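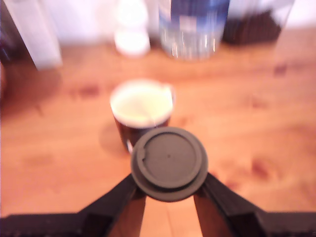 House and Projection Checklist, Plodstead Cinema
Filled in for the midnight show of Konon, July 3, 2022

This is the same list we've used since March, with my comments typed under each item because my handwriting got complaints (fair enough!). It was a lovely night and we had 200 seats out, which is as full as the big room goes, so please read the exits and aisles part even if you skip the rest. Kamil Skála

BEFORE DOORS

1. Exit signs lit, all doors
OK
Comment: All lit, including the one behind the screen curtain that I always forget and then have to walk back for. The sign over the left rear door is dimmer than its neighbors. It's readable from the back row, I sat there and checked, but I'd put it on the list for a new lamp.

2. Exit doors open fully from the inside
FIX
Comment: The alley door opens but drags for the last bit. Push bar is fine. I planed nothing and oiled nothing, I only moved the mat, and it still drags, so it's the door itself. Someone with the right tools, please, before the Rahman double bill.

3. Aisles and steps clear
OK
Comment: Clear after I moved two standees out of the left aisle. They are very handsome standees and I understand wanting people to see them, but they can be handsome in the lobby. The step lights on rows F through K all work now, and what a difference it makes when you come in late from a bright lobby with your eyes still adjusting.

4. Seats checked for loose arms and broken springs
OK, one roped off
Comment: H8 is roped off again. The repair held for a couple of weeks, and then the seat started tipping forward as soon as you leaned back, right about when you'd want to be leaning back and enjoying yourself. Please don't sell it, even to regulars who say they don't mind.

5. Fire extinguishers in place, tags current
OK
Comment: Lobby, booth, stage left and the hall by the restrooms. Tags all good.

PROJECTION BOOTH

6. Booth ventilation running
OK
Comment: Fan was on when I got there. It's loud on the high setting, so I know it's tempting to turn it down during the quiet parts, and Konon has plenty of quiet parts, but leave it on high with the port window closed and the audience won't hear a thing.

7. Lamp hours under limit
OK
Comment: Read 1,000 hours even, which made me smile more than it should have. Plenty left. Log it each time anyway.

8. Cables taped or covered
FIX
Comment: The new speaker cable crosses the booth doorway bare. I put tape over it for the night and stepped over it with great ceremony, but it needs a proper cover.

9. No food or drinks on the rack
OK
Comment: Thank you, everyone. I mean it.

DURING THE SHOW

10. Headcount matches tickets
OK
Comment: Matched at the opening titles and again after intermission. There were 40 standing in the lobby hoping for returns, and I was sorry to send them home, because a crowd that wants to see a movie this silly is my favorite kind of crowd. I told them about the second show.

11. Volume check from back row
OK
Comment: The helicopter chase in the third reel is mixed much hotter than the rest. I brought it down two notches and people still jumped. For anyone running it next: bring it down at the shot of the lighthouse and back up when Felberg walks into the hotel, or you'll lose his big speech, and half the room came to say that speech along with him.

12. Usher at each rear door for the whole show
PARTLY
Comment: Right side, yes. Left side was empty for the last ten minutes or so while we dealt with a spill by the stand. I know the finale is a treat. Please swap with someone and don't just leave the door.

AFTER

13. House walked, all rows
OK
Comment: One scarf, one set of keys, one paperback of the novelization, very well loved. All in the drawer at the box office.

14. Popcorn machine off and unplugged
OK
Comment: Checked twice, once on my way past and once because I'd gotten to the car and couldn't remember.

15. Alley gate locked
OK

Open from this check: alley door, booth cable cover, seat H8, dim sign at left rear.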